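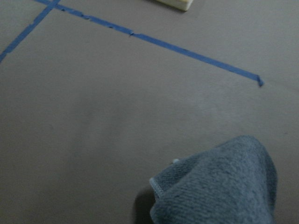 2022-02-07

Wiping set, second station. Target for the task is 200 usable episodes, and the log stood at 66 when I shut the controller down this evening. The rate is lower than the plan assumed. Most of the time goes into resets, meaning cloth back to a new start pose, joints to home, recorder armed, operator ready. The wrist view from today's check has the blue tape running across the gray top with the folded microfiber cloth on the near side of it, and the long strip is worn enough now that I want to decide whether to replace it. It is creased near the middle and torn ragged at one end. If I relay it, the new strip will be straighter and cleaner than in every episode already recorded, and the model may pick up on that. If I leave it, the strip keeps changing slowly. I would take the slow change. Jörg Kleinschmidt would take the clean break and a new session tag. We left it open until tomorrow.

Cloth pose is the other issue. I went back through the first episodes of the set and the start positions cluster badly. Operators put the cloth where it is comfortable to pick up, and the policy trained on the August data learned exactly that. It reached for the same spot and closed on nothing whenever the cloth was somewhere else. Clandus now draws a random start pose and prints it on the operator's screen before each episode. It slows the reset, and people find it irritating, but the spread is much better. Fold state is still left to the operator. I have asked for 4 fold classes, named in the episode header, with no free text.

Two failures worth keeping. In both, the gripper caught only the top layer and the fold opened during the lift. The operator recovered by setting the cloth down and regrasping along the hem. I marked these as recoveries and kept them in full. The earlier rule was to discard anything with a regrasp, and that rule was wrong for this task. A policy that has never seen a bad grasp has no idea what to do after one.

Discarded today: one run where the teleoperation link lagged and the arm moved in steps, and one where the recorder started late and the approach is missing. Flolel flagged the first by itself from the joint velocities. The second I found by eye, so it needs a check on first-sample time against the arm command. Wrote the ticket.

Exposure on the wrist camera is locked now. With auto exposure on, the gray surface changed brightness each time the cloth filled more of the view, and Grasso's augmentation pass was treating that as real variation. Focus is a bit soft at working height. The fibers still resolve well enough to see which way they lie, so I left the lens alone.

Storage: uploads to Stesex finished before I left, checksums match. Tomorrow the tape decision first, then fold classes, then recording until the second operator has to go.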